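Forum > Arms and Grippers > Maintenance and Setup

Topic: Fabric sleeve on a three-finger hand, cuff creeping toward the fingers

tolven_r
February 24, 2018

We have one arm with a three-finger hand on it, used over a low wooden table. The sleeve is the quilted grey kind from Prisell, the one with the ribs. It has been on since August with no trouble until the last few weeks.

The problem is that the sleeve walks. I set it in the morning with the lower edge well back from the knuckles, and after an hour or two of reaching down and coming back up, it has slid forward and bunched up. Then one finger starts to rub on it when the hand opens. I get a slow open on that finger and now and then a position fault. The controller has logged 163 of them this month, nearly all on the same finger.

What I have tried so far:
Hook and loop strap around the cuff, pulled snug. Held for half a day.
Turning the sleeve so the seam sits on the outside of the elbow. No change that I could see.
Slowing the wrist roll down. Fewer faults, but the cycle gets too long for us.

I would like to keep the sleeve. People stand right next to this thing and I don't want bare joints at shin height.

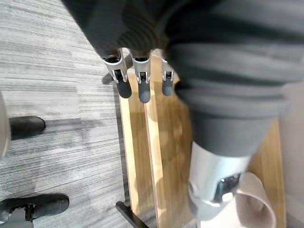
Hand over the table, fingers pointing down. Cuff folds are on the right, next to the wrist housing.

Has anyone fixed this without gluing the cuff down?

marl_pdx

Your cuff has too much material in it. Those stacked folds store up slack, and every time the wrist rolls they let a bit of it go toward the hand. I had the same thing on a cell at Cleltuvow. We took the sleeve off, moved the upper clamp back toward the shoulder until the ribs were just about flat with the arm at full reach, and marked the spot with paint pen. It stopped walking.

Do it at full reach, not at home position. If you set it at home it will look fine and then pull tight the first time the arm stretches out.

grist_and_gear

I don't agree with taking the slack out. The ribs are there so the elbow can fold without the sleeve pulling on the seams. I have seen two sleeves split at the elbow after someone "tidied them up" like that. The slack is fine where it is, what you need is something to stop it going past the wrist.

We use a plain split collar just behind the wrist housing with a rubber strip inside. The cuff sits behind it and can bunch up all it wants. Check your clearance to the table first. Looks to me like the housing gets down pretty low in that position.

tolven_r

@grist the housing is the low point on that move, yes. It sits lower than the fingertips when we come in at that angle. A collar would have to be thin. What do you have for thickness?

grist_and_gear

Mine is thicker than you would want then. You could cut one down. Or change the approach so the hand comes in more upright, which you might want to do anyway.

hobbes_line4

Before anyone buys a collar, look at the finger itself. You say it is nearly always the same one. If the sleeve were the whole problem I'd expect it to move around a bit. Pull the sleeve back all the way, tape it, and run the open and close 200 times with nothing near the hand. If it faults, you have a dirty or dry joint and the sleeve is just making it show up sooner.

On ours the lint from the fabric gets into the little hinge in the middle of the finger. You can't see it from the front. Use a soft brush and dry air, low pressure. No spray oil, it picks up more lint and then you are cleaning paste out of there.

marl_pdx

Good point about the lint. I still say the sleeve is mounted too far forward. Both can be true.

tolven_r

Ran the test this afternoon. Sleeve taped back, 200 cycles, 2 faults, both on the same finger. So hobbes is at least partly right. I took the pins out to clean it and there was grey fuzz packed in behind the hinge. The other two fingers had some but not as much.

Put it back together and ran another 200 with the sleeve still taped. No faults. Next I will try marl's clamp position, but only move it back part of the way on account of the seams.

skiv77

Which sleeve size is it? Skedbridge sells a shorter one with elastic at the wrist end. We switched over and it hasn't moved. Part 439 on their list. It costs more than the Prisell, and the elastic will probably need replacing every year or so.

grist_and_gear

Elastic at the wrist end sheds worse than a plain hem in my experience. If lint was half the problem I would stay away from it.

skiv77

Ours doesn't shed that I've noticed. We do wash it though. Cold, no softener, hang it up. Do people not wash these?

hobbes_line4

Vacuum only here. The care sheet on ours said no machine wash. Read yours before you put it in.

tolven_r

Ours has been vacuumed, never washed. I'll look for the sheet.

Update on the clamp. Moved it back by around a hand's width, marked it with paint pen, and ran the normal program for the rest of the shift. The cuff still creeps, but it stops short of the knuckles. No faults on the bad finger so far. At full reach there is still some give at the elbow and the seams are not under tension that I can feel.

Added to the weekly list: sleeve back, brush the three hinges, dry air, check the clamp against the paint mark.

marl_pdx

Put a second paint mark on the sleeve itself, in line with the one on the arm. Then you can tell if the clamp slipped or the fabric did.

betancur_cell

Following this one. We have the same hand at Betancur and the same slow finger, no sleeve at all, so I'm going to look at the hinge tomorrow. Do the pins press out by hand or do you need a punch?

tolven_r

Small punch and a light tap. Keep the pins in order, mine were not all the same length.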